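Relining a Cornish Range, and Other Ways to Lose a Winter: a chat with Tineke Verbeke

May 7, 2018 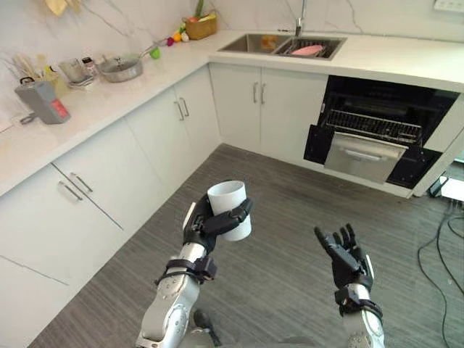 How long does it take to get good at making curtains? Two winters, if you ask Tineke, and the first of those you will mostly spend unpicking.

I'd been wanting to sit down with Tineke Verbeke for ages. She runs Reline, the little curtain workroom in Pronstead above what used to be the shoe mender's, and she made the lined pair in my mum's front room that have hung there since I was at school. They still drop straight as a die, which I can't say for mine! So I took a cake up the stairs and asked if she'd mind me being nosy for an afternoon.

She didn't mind. She carried on hemming the whole time, mind you.

"I came to it sideways," she told me. "I was a bookkeeper. My aunt had a shop in Skevivness and one December her machinist broke her wrist, so I went up to help for a fortnight and I stayed 7 years. I never did go back to the books."

The aunt is another Tineke, Tineke Wouters (it's a family name, and yes, the post gets muddled), and from the sound of it she was a terror. Every hem was measured three times. If you pressed a seam before she'd looked at it you did it again, and she would stand there while you did.

"She'd hold the curtain up to the window and not say a word," Tineke said. "You'd be standing there thinking, well, is it all right? And then she'd go and put the kettle on, and that meant it was."

I asked about relining, because that's most of what comes up her stairs now and it's what the workroom is named for. People inherit a lovely pair of curtains, the lining has gone to ribbons in the sun, and they think the whole lot is for the tip.

"The lining is meant to go first, that's its job," she said. "You take it off, you give the face cloth a good shake outdoors and leave it hanging for a few days, and then you look at the top. If the heading's sound you're laughing. If it's rotten along the hooks I'll tell you so, and then we have a talk about money."

Her longest job was a bay in Cornish Range, the terrace behind the station, with windows 12 feet high and not one of them matching its neighbour. It ate a whole winter. She got through 80 metres of lining and says she still dreams about the stairs.

She's firm about cloth. She likes a cotton sateen lining and she likes it washed before she cuts it, even though the trade mostly doesn't bother, and she won't touch anything with a rubbery blackout coating if she can talk you into a separate layer instead. I told her mine were the rubbery sort. There was a bit of a silence.

"Well," she said, "they'll keep the light out."

We got on to thread after that, and then on to her machine, an old Shokri that weighs as much as a calf and only sews in a straight line. She has had it 32 years and oils it every morning before she takes her coat off. She did try a newer one with a screen and all sorts of stitches, and sold it on to a lady who makes quilts.

What would she tell someone starting out? I thought she'd say buy a good iron, but she didn't.

"Get a big table," she said. "Bigger than you think. People do it on the floor and their knees go, and then they say they don't like sewing. Go and find an old door and put it on trestles."

I've got an old door in the shed, so I have no excuse now. Tineke takes relining work all year but wants plenty of warning if you're after anything before Christmas, and she'd like you to take the hooks out before you bring them in. Please take the hooks out. She asked me to say it twice.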